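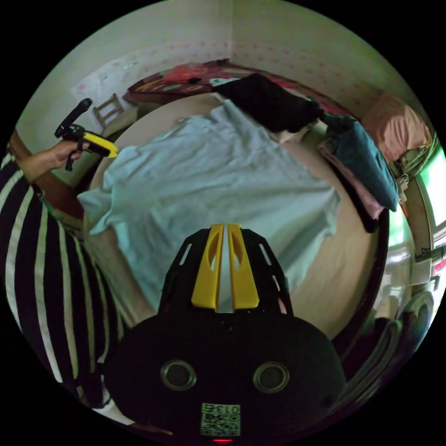
A bed with a pale blue sheet and a folded stack of clothes

Kildale is an animated feature film directed by Tiina Rantala and written by Rantala and Konrad Sikora. It was produced by the studio Hägglund and runs 2 hours with credits. The film is mostly hand-drawn, with computer animation used for the flood sequence and the town's clock tower.

Plot

Roseo, a ferry pilot's daughter, lives in the river town of Kildale, where the water has started to rise every night and drain away by morning. When her father's boat is found upstream, on dry land, she sets out to learn where the water goes. She is joined by Cillis, a heron who claims to have worked as a surveyor. The two reach the old pumping station above the town and find it still running, tended by a keeper who believes the valley was evacuated years ago. Roseo has to persuade him to shut down the pumps before the spring melt.

Production

Rantala drew the first sketches of the town while working as a background painter. Sikora joined when the story was still planned as a short, and the keeper was added in his second draft. Character designs are by Ulla Magnusson, who gave Cillis a longer neck after early tests showed that he was hard to read against the reeds. Around 1,000 background paintings were made, and 413 appear in the finished film. The opening scene was redrawn after the voice recording and is 3 minutes shorter than in the storyboard.

Music

The score is by Birger Bråten and was recorded with a small string group and a pump organ. The ferry song heard over the end credits is sung by the cast.

Release

The first trailer was released on February 9, 2021, and the film opened in June. A home release followed with audio commentary by Rantala and Magnusson and a reel of deleted scenes, including a longer version of the heron's introduction.

Voice cast

Ronaldo Sarmiento as the keeper
Ulla Magnusson as the baker
Konrad Sikora as the lock inspector

See also

List of hand-drawn animated films
Rivers in fiction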